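Liven sets out upkeep schedule for paired hand-held grippers

Warnosness — Liven has published the maintenance routine it uses for the paired hand-held grippers in its kitchen-task program. The routine covers the finger pads, the pivot screws and the alignment of the two fingers. It replaces a one-page checklist in use until October.

Each unit is a black frame with two moving fingers, and each finger carries a blue textured pad. The pads wear first. Under the new routine they are inspected after every 50 recorded tasks and replaced after 1,000, whatever their condition. Pads are changed in pairs. A new pad set against a worn one shifts the closing point to one side, and thin objects such as spoon handles and chopsticks then turn in the grip.
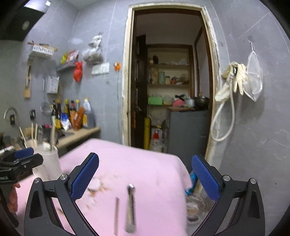

Blue finger pads and silver pivot screws on a gripper in use over a cloth-covered table. A second unit is at far left.

The pivot screws are the second item. They are checked for play at the start of each session, with the fingers open and the unit off the table. A finger that moves sideways under light thumb pressure is taken out of service until the joint has been tightened and the travel measured again. Liven advises against tightening a joint during a session. The change in closing force shows up in the data and cannot be corrected afterward.

Crumbs and starch account for most of the unscheduled stops. Residue collects in the texture of the pads and at the base of each finger, where it hardens and keeps the gripper from closing fully. The routine calls for a soft dry brush at every change of task, followed by a damp cloth on the pads only. Solvents are not used, as they lift the adhesive behind the pad.

Liven's log for the program lists 3,264 tasks and 216 stops. Entries are kept by serial number, so that a unit with repeated faults can be pulled for a full strip-down. The log does not separate left-hand from right-hand units. A column for this is to be added in the next revision.

The alignment check is done with a long, narrow utensil. The operator closes the fingers on the handle, holds it vertical and watches for tilt. If the handle leans toward one pad, the finger stop on that side is reset by a quarter turn and the check is repeated. Two resets are allowed. After that the unit goes back to the bench.

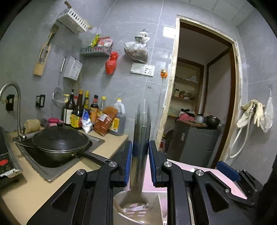
Does the alignment check have to be repeated after the pads are changed?
It does. A fresh pad is thicker than a worn one, so the stops are reset and the check is run again before the unit goes back into use.

Spare parts for the frames come from Zullano, which supplies the pivot screws in sets of matched length. Pads are cut by Ait Ali from sheet stock and delivered with the adhesive already applied — earlier batches were glued on site, with uneven results. Sheets are stored flat and away from heat.

The schedule applies to all units now in the program. Sites with older frames are to follow the same intervals but keep their existing screws until the current stock is used up.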